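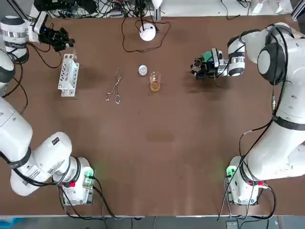 The Carkerik 21 is a rigid white balance and exposure target for still and video work under mixed artificial light. It gives the camera a neutral reference of known reflectance, placed in the same light as the subject. White equipment housings on a large brown table top are a typical case: the casings pick up colour from the surface below, a small green-lit fitting adds its own, and auto white balance has very little neutral grey to work from. One reference shot with the target on the table fixes the setting for the rest of the session.

Construction

The target is a square plate, 21 cm on each side, with a matte grey coating on the front and a matte white coating on the back. The core is aluminium. The coating is applied in two passes and cured before the plate is cut, so the edges show bare metal. This is normal and has no effect on readings.

Weight with the folding foot attached is almost 600 g. The foot holds the plate upright or tilted back, and a threaded socket in the lower edge accepts a standard light stand spigot or small tripod.

The grey side is for white balance and spot metering. The white side is for checking highlight clipping only. It should not be used to set white balance, as one channel may clip before the others and shift the result without any warning in the camera.

Use

Place the target at the main subject plane, facing halfway between the camera and the main light. If the subject is lit by two sources of different colour, take a reading at the point where accurate colour matters most. Averaging two positions gives a setting that is wrong at both.

Fill at least the centre of the viewfinder with grey. Focus is not critical. Set exposure so the grey falls near the middle of the histogram, then store the custom white balance or shoot a raw reference file for later.

Take a new reference when the lens is changed. Coatings differ between makers, and older lenses are often noticeably warmer than current ones. 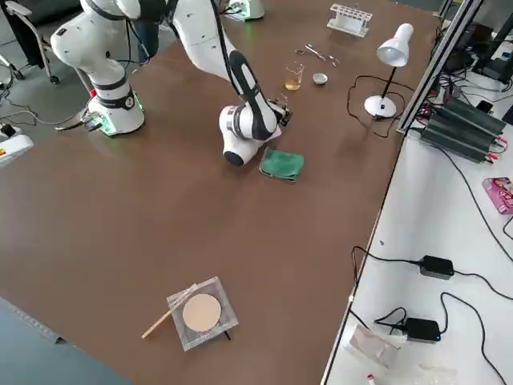

Care and service

Wipe with a dry microfibre cloth. Marks that remain can be removed with distilled water. Solvents and household cleaners change the surface sheen and void the calibration record.

Each plate is measured at nine points before packing, and the readings are printed on the card in the sleeve. Plates can be returned to the Stengate service centre for remeasuring. Olesia Yatsenko handles calibration bookings; please quote the serial number from the rear edge.

In the box

Target plate
Folding foot
Padded sleeve
Calibration card

Availability

In stock. The Kuzmenko clamp fits this model and is sold separately. The older cloth version has been discontinued, and replacement sleeves for it will be supplied until the end of April.

Page revised 3/29/25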